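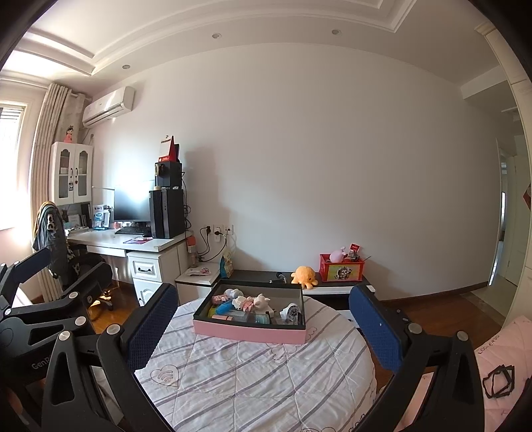 LODBRIDGE – The Lodbridge Court Reporters' Association has called on the regional justice office to publish its reasons for closing part of the Jullitz inquest to the press, saying the explanation given so far "doesn't stand up".

Journalists were told in September that 3 sessions would be held in private to protect witnesses. The association accepts that some witnesses may need protection. It doesn't accept that this covers a session in which, according to the office's own timetable, no witness was due to speak.

"We've been handed a promise of openness and a locked door in the same week," said Qusai Awwad, who chairs the association. "If there's a good reason, write it down and let people read it. We asked twice and got the same paragraph back with a new heading."

The office has said a summary will be released within 48 hours of each private session. The association has doubts about that too. The summary of the first session ran to 200 words, left out the names of the lawyers present and didn't say who had asked for the doors to be shut.

A petition asking for the full transcripts has been signed by 3,000 people, among them relatives of the late newspaper editor Daoud Sayegh, whose death is the subject of the inquest. The office calls the petition "noted". The association would like to know what that means.

Members will gather outside the Jullitz courthouse at 9am on the morning of the next session and will ask to be let in.

Filed under: Courts & Press Freedom

Contact: Press desk, Lodbridge Court Reporters' Association | © Lodbridge Court Reporters' Association | Back to top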